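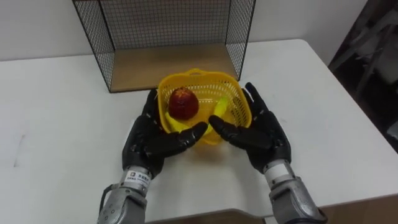
4.2 Payment timing and overdraft use

The second set of estimates concerns the gap between payday and the date on which rent or mortgage payments leave the account. The sample consists of 219 households that held a checking account with Ravn, a regional savings bank, through the whole study period and allowed their transaction records to be used. Households with more than one main account were dropped, as transfers between accounts could not be told apart from spending.

The payment gap is measured in calendar days. A household is coded as "late-gap" when its largest fixed payment falls eight or more days after its main source of income arrives. Overdraft use is a yes-or-no variable, set to one for any month in which the end-of-day balance was negative at least once.
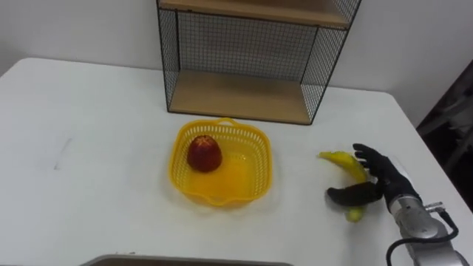 The coding treats a short dip below zero the same as a long one. A version weighted by the size of the overdraft gave estimates with the same sign but wider error bands, and the unweighted form was kept for the main model. Late-gap households were overdrawn in almost 20 percent more months than other households with similar income and rent. The difference shrinks when the balance on payday is added as a control, which suggests that part of the effect comes from low starting balances. Estimates by income group are plotted in Figure 4 of the appendix.

Results for households with a starting balance above 3,000 should be read with care, as few of them were ever overdrawn. September was also left out of the main model: many accounts in the sample were charged yearly insurance premiums that month, and the payment gap explains little of the variation in it.
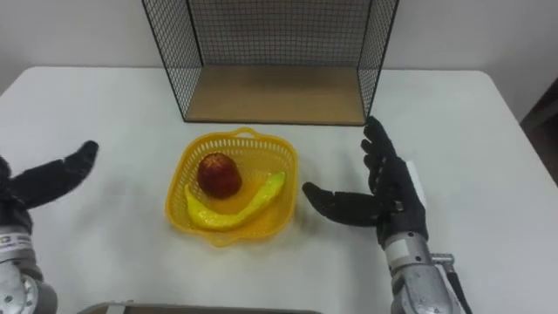
Elínborg Vigfúsdóttir
Research Fellow, Household Finance, Skarnon

4.3 Changes to the payment date

Ravn allows customers to move the due date of a loan payment once a year. Households that did so were not chosen at random, and the model in this section therefore compares each household only with itself in the months before the change. Rent dates are set by landlords and were treated as fixed.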